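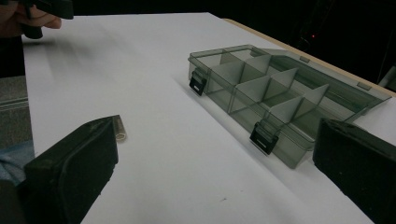

Posted by Margarida Coelho in September
Filed under: Home, Language, Small Things
2 comments

When I moved to Flurnwood I had two suitcases and one jar of screws. The jar was a present from my uncle, Américo Cunha, who repaired sewing machines for most of his life and who believes that a person without screws is not ready to live alone. I laughed at him. Then in the first month I opened that jar maybe 20 times.

My problem was not the screws. My problem was the words. In Portuguese I can walk into a hardware store and ask for anything, because I learned the names as a child, sitting on the floor of the workshop. In English I had studied for 14 years and I could discuss a novel, but I didn't know how to say "porca." I looked it up and the dictionary told me "nut." I was sure it was a mistake. I went to the store at Trollbridge and asked the man for nuts, very quietly, and he showed me where they were without any surprise.

After this I started a notebook. On the left page I write the word from home, on the right page the English one, and under it where I heard it. Washer was difficult, I had only known it as a machine for clothes. "Wing nut" I like very much, and in Portuguese it is also an animal, a butterfly. A stud is a piece of wood in the wall and also a bolt with no head and also a horse.

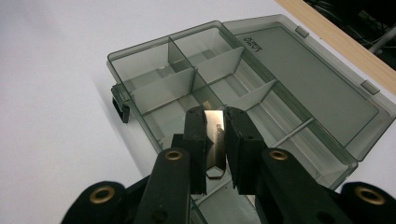
What the old catalog taught me

My neighbor was clearing her garage and she gave me a Hinrichs catalog, the thick kind that shops used to keep on the counter. It has 1,006 pages. I read it in the evenings, the way other people read recipes. Every item has a small drawing and a name, and the names are better than in any course I took. Cotter pin. Grub screw. Thumb latch. There is a whole page of hinges and I copied all of it.

I noticed that I remember a word when I have held the thing. "Grommet" stayed only on paper until I had to fix a hole in the shower curtain, and now I can't forget it. So I have changed my method. I don't learn a new word from the catalog until I have some reason to use the object, even a small reason. It is slower and my notebook grows maybe one page in a week.

Sorting helps too. I took everything out of my uncle's jar and put the pieces in groups, and said each name aloud while I did it. It took a full evening, with the radio on. I found a key in there that belongs to nothing in my house — I called him and he said it was for a Drander, an old model, and he would like it back. 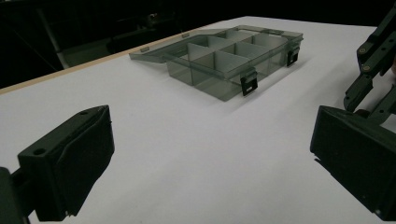 He also asked me to read him the list by telephone. He wanted to hear how everything sounds in English, so I read and he repeated, and we stopped a long time at "thread," which for him should stay with the sewing machines. He doesn't accept that a screw can have it. I told him that in Portuguese we say "rosca," and this is also a kind of bread, and he said that is different.

Next I want to do the kitchen. I still call three different things "the big spoon," and last week I pointed at a colander for a long time before somebody helped me. If you know a good old catalog for kitchen things, please write me the name in the comments.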